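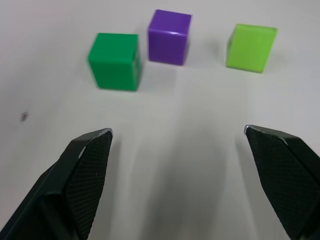 Manuela Fontana
Household Editor, Trendodness

January 2020

Saved memes and forwarded clips fill a phone faster than most owners expect. The procedure below clears a family group chat without losing real photographs.

Open the chat app's settings and turn off automatic saving to the camera roll. Existing files stay where they are.

Sort the media folder by size. Video comes first. Delete any forwarded clip over 30 MB, then search for GIFs.

Move the images worth keeping to an album with a plain name and the year. Screenshots of posts should be cropped before filing; the status bar interferes with duplicate finders.

Run a duplicate check in batches of 50. Larger batches are slow on older phones. Compare resolution before deleting, and keep the larger file.

Empty the trash folder by hand. Deleted items still take up storage until this is done.

Repeat every two months. Group chats with more than 48 members may need a monthly pass, particularly after November.

Filed under: Phones, Home Storage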